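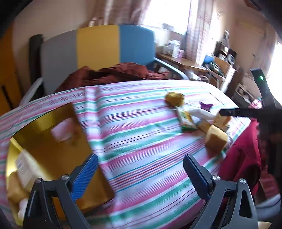 Flat sheet

A flat sheet is a rectangular piece of cloth, hemmed on all sides, used as a layer of bedding. It may be laid over a mattress and tucked in beneath it, in which case it is called a bottom sheet, or placed between the sleeper and the blankets, in which case it is called a top sheet. It differs from the fitted sheet, which has shaped corners and an elasticated edge. Flat sheets are made in plain, printed and woven patterns, stripes being among the oldest of the woven types.

Construction

Most flat sheets are cut from a single width of cloth. The two long edges are usually the selvedges of the fabric, left as woven or turned once and stitched. The short edges are cut and must be hemmed. By custom the hem at the head is deeper than the hem at the foot, so that the sheet can be folded back over a blanket. On cheaper sheets both hems are the same depth and the sheet has no fixed head or foot.

Where the loom is too narrow for the bed, two widths are joined by a seam down the middle. A worn sheet can be treated in a similar way: it is cut lengthwise through the thin central area, the outer edges are brought together and seamed, and the new outer edges are hemmed. This repair is known as turning sides to middle. It reduces the finished width by the depth of the seam and hems.

Fibres and weaves

Cotton is the most common fibre, alone or blended with polyester. Linen is stronger when wet than when dry and takes up moisture readily, but creases sharply. Polyester blends crease less and dry faster, and are more likely to form small balls of loose fibre on the surface, a fault known as pilling.

Three weaves account for most sheeting. Plain weave, in which each weft thread passes over and under alternate warp threads, gives a firm, matt cloth; percale is a closely woven form of it. In sateen the weft floats over several warp threads at a time, giving a smoother face that is more easily snagged. Twill has a diagonal rib and is heavier for the same yarn. Flannelette is a cotton cloth whose surface has been brushed to raise a nap, and is sold mainly for winter use.

Striped sheeting

Stripes running the length of the cloth are made by setting dyed threads in the warp in a fixed order. The order is recorded as a warping plan, which lists each colour and the number of ends in it. One full cycle of the plan is called a repeat. The Flaline pattern, woven at the Clamberg mill, has a repeat of 110 ends divided among 5 colours, and a full warp of 2096 ends. As this is not an exact multiple of the repeat, the ends left over are divided between the two edges and threaded in white.

Printed stripes are applied to finished cloth and can be told from woven ones by examining the reverse, where the colour is generally paler. They may also drift out of line with the threads if the cloth was skewed on the printing table. Woven stripes cannot drift in this way, although they may bow if the cloth is stretched unevenly during finishing.

In both types, the main weakness is uneven fading. Reds and pinks often lose strength before greens, depending on the dye used, and white stripes may pick up loose colour from darker neighbours during the first washes.

Sizing and shrinkage

A flat sheet must cover the top of the mattress, both sides and an allowance for tucking under. The allowance has grown as mattresses have become deeper, and older sheets are often too narrow for modern beds. Untreated cotton shrinks more along the warp than across it. Sheets sold as pre-shrunk have been compressed in finishing, and any remaining shrinkage mostly takes place in the first few washes.

Testing and care

The Katsaros method, used in the Tundby textile laboratory, assesses sheeting after 18 wash cycles. Samples are measured along warp and weft, compared with an unwashed piece for colour, and rubbed against a standard cloth to judge pilling. Seams and hems are examined separately.

White cotton and linen can be washed at high temperatures. Coloured sheets are washed cooler, with a detergent free of bleach. Line drying causes less wear than tumble drying, but strong sunlight speeds fading. Sheets put away for long periods are best refolded from time to time, as the fibres weaken along a permanent crease.

See also

Bolster
Counterpane
Fitted sheet
Pillowcase
Ticking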